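Innes Medal - Frequently Asked Questions

Player award of the Mornia Football League

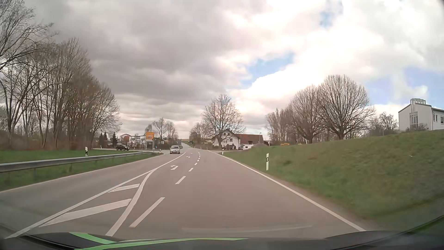 A road junction under a cloudy sky, with a white building to the right.

Updated Sep 13, 2019

What is the Innes Medal?

The Innes Medal is awarded each season to the player judged best and fairest in the senior competition of the Mornia Football League. It covers home-and-away matches only. Finals performances are recognised separately through the Flostex Finals Award, which has its own rules and its own judging panel.

Who decides the votes?

The field umpires who officiate each senior match confer after the final siren and award votes to three players. The player judged best receives three votes, the next receives two and the third receives one. Clubs, coaches, club sponsors and League staff have no part in the voting and may not approach an umpire about it, before or after a match.

When are votes lodged?

The voting card is completed in the umpires' room on the day of the match, sealed, and handed to the ground manager for delivery to the League office. Cards remain sealed until count night. An umpire who notices an error after the envelope has been sealed should contact the umpiring coordinator in writing before the next round begins.

Are umpires given the match statistics?

No. Umpires vote on what they observed during play. Possession counts and other statistics are released to clubs on the Monday following the match and are not supplied to umpires at any stage of the season.

Who is eligible?

All registered senior players are eligible, including those who transfer between clubs during the season. Votes earned at the first club are carried to the second. Players on a temporary match permit may receive votes, but they must have played at least four senior matches in the season to be named the winner.

Does a suspension make a player ineligible?

A player suspended by the tribunal for an offence committed in a senior home-and-away match becomes ineligible to win. A fine or reprimand does not affect eligibility. Votes already received by a suspended player are still read out at the count, and the player is marked on the leaderboard as ineligible. Votes are not redistributed to other players.

Suspensions arising from pre-season or representative matches are not taken into account.

What happens if there is a tie?

Players who finish level on votes are joint winners and each receives a medal. The League ceased using a countback at the end of the 2011 season. Players who lost on countback before that date may apply through their club to have the result reviewed.

Are the nominees announced in advance?

There is no shortlist. The League publishes a list of ineligible players after the last home-and-away round, and clubs are asked to check it carefully. Newspapers and club websites often print their own predictions, and these have no standing with the League.

When and where is the medal presented?

The count is held at the Ploston Civic Hall in November, once the finals have been completed. Doors open at 6 pm and the first round is read at 7 pm. The hall seats 698 people. Each club is allotted two tables, and any remaining places are offered to the public through the League office.

May supporters attend?

Yes, subject to seating. Public tickets include a light supper. Patrons under 18 must be accompanied by a parent or guardian. Dress is neat casual - club polo shirts are acceptable, but training wear is not.

Is the count broadcast?

Progressive scores are posted on the League website at the end of each round of counting. Recording the count from the floor of the hall is not permitted without written approval.

Can a club dispute the result?

A club may ask the League to confirm that votes were tallied correctly. The request must be signed by the club secretary and received within four business days of the count. The judgement of the umpires is final and will not be reviewed.

Does the League have a similar award for juniors and reserves?

The reserves award follows the same voting system. Junior awards are run by the individual age-group coordinators, and questions about them should be directed to the relevant coordinator through the club.

How can I check a past result?

A list of previous winners is held at the League office in Mornia and may be viewed during office hours. Round-by-round votes are available for most seasons. Some earlier voting cards were lost when the office changed premises, and for those years only the final totals are held.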